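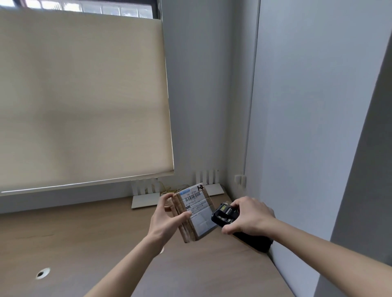
# DNS: intermittent SERVFAIL for names under the Tunine zone

**Status:** Resolved, monitoring
**Opened:** 2019-02-04
**Component:** recursive resolvers, Holovko site
**Severity:** 2

## Symptom

Clients behind the Holovko resolvers get SERVFAIL for names under the Tunine country zone. Other top-level domains resolve normally. Failures come in bursts. A retry a few minutes later often succeeds, then fails again.

The Fundano site forwards to a different upstream and is not affected. Mail to addresses in the zone is queued at Holovko and goes out late. At the time of opening, 1,096 messages were deferred with "Host or domain name not found."

## Environment

- Two recursive resolvers, DNSSEC validation on
- Root hints file last updated in September
- Upstream transit from Gruso, one path
- Firewall between resolvers and transit, stateful, default UDP rules

## Log

**Entry 1.** Queried the root servers directly for the NS set of the zone. Delegation is present and matches the published one. Ruled out a removed or changed delegation. Several users had reported this as "the country is off the Internet." It is not.

**Entry 2.** Queried each of the 5 authoritative servers from both resolvers:

 dig @<server> <zone> SOA +norec

All answered with the same serial. Repeated with DNSSEC records requested:

 dig @<server> <zone> DNSKEY +dnssec +norec

4 of 5 timed out. The remaining server returned a truncated reply and answered in full over TCP.

**Entry 3.** Same DNSKEY queries from Fundano: all servers answered over UDP, no truncation. The problem is on our path or in our firewall.

**Entry 4.** Packet capture outside the firewall shows the replies arriving in two fragments. Capture inside shows the first fragment only. The second is dropped with no log line — fragment logging was off on that interface.

**Entry 5.** Checked the change history. The fragment rule was tightened during the last firmware update. The zone operator has also added a second key, which made the DNSKEY reply too large for one packet. Either change alone would have gone unnoticed here.

**Entry 6.** The bursts match cache expiry. While the DNSKEY set is cached, validation works. When it expires, the resolver has to fetch it again and fails until it falls back to TCP with the one server that truncates.

## Fix

1. Lowered the advertised EDNS buffer size on both resolvers to 1232.
2. Confirmed outbound TCP port 53 is open from both resolver addresses.
3. Restored the previous fragment rule and turned on fragment logging.
4. Flushed the zone from cache:

 rndc flushtree <zone>

5. Forced a mail queue run.

Validation was not disabled at any point. A negative trust anchor was considered and rejected.

## Result

DNSKEY queries now complete from both resolvers, by UDP or by TCP after truncation. No SERVFAIL for the zone in 21 hours. Mail queue back to normal.

## Open items

- Refresh the root hints file. Not related to this fault, but out of date.
- Add a DNSKEY probe to monitoring. The current probe asks for SOA only and stayed green throughout.
- Ask Gruso for the path MTU on the transit link — request sent, no reply yet.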